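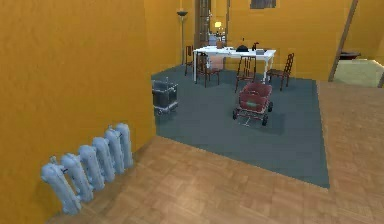
The dining room in the simulator, with the red wagon parked on the carpet.

Subject: Re: [homebots] Spending plan for the mobile base, take two
From: Béla Győri
Date: 5 Apr 2019

Hi all,

Thanks for the replies, and sorry for going quiet. I've answered Colleen's message in pieces further down because she asked good questions and I only had good answers to some of them.

> Béla, before we sign anything, can you tell us why we need 3 robots
> when we can't keep one busy? The Dorkonari quote looks fine to me
> for a single base, but the arms are where the money goes. And do we
> pay for the Skostlow licence on top, or does it replace something?

Fair. I'd pencilled in 3 because Dorkonari's price drops a bit at that number and I got excited (you know what I'm like with a discount). Having slept on it, I think we buy one base now, use it until we know what annoys us, then decide on the others in the next budget. If the price has gone up by then, so be it.

The licence is on top. Skostlow is the simulator, and it doesn't replace any hardware, but I'd argue it lets us put off some of the hardware. The room at the top of this message is the sort of thing I mean. There's a table with chairs around it, a wagon in the open part of the carpet with its handle lying low, a little wheeled bin over near the corner of the wall, and carpet next to parquet. That's a pretty decent stand-in for the homes we want to work in, and moving a chair costs nothing!

> Also, what would you have it doing in there? "Navigation" isn't a
> budget line. I'd like to see the jobs, and which bits of kit each
> job needs.

Right, so here's my list, cheapest first.

Driving between the chairs and the wagon without bumping either. Base only, plus the standard sensor kit. The thin handle on the wagon is the part I'd worry about, because a sensor mounted too high could miss it altogether. I'd like the second, lower sensor for that, and Dorkonari lists it as an add-on.

Crossing from the parquet to the carpet. Base only again, but we should ask for the bigger wheels. The simulator won't tell us much about how a real carpet edge behaves, so I've kept that one for the real floor.

Clearing small things off the table. This needs the arm, and it's where Colleen's eyebrows went up. Premumex want a 2,000 dollar deposit to hold one, and lead time is 6 weeks after that. Sombatkul's arm is cheaper and lighter, but I haven't been able to get a straight answer out of them about reach, and a table with chairs tucked around it needs a fair bit of reach.

> Could we rent the arm?

I asked Premumex and they do rent, minimum 2 months. I'm leaning that way. If we spend April on the driving jobs in simulation, the rental clock doesn't start until we've got something worth running on it.

So my ask is one base, the low sensor, the bigger wheels, the licence, and a yes in principle to renting an arm later. I've left some room for shipping and a spare battery, which I forgot last time and heard all about.

Yell if you can't open the spreadsheet. The colours went strange when I saved it, but the totals are right.

Cheers,
Béla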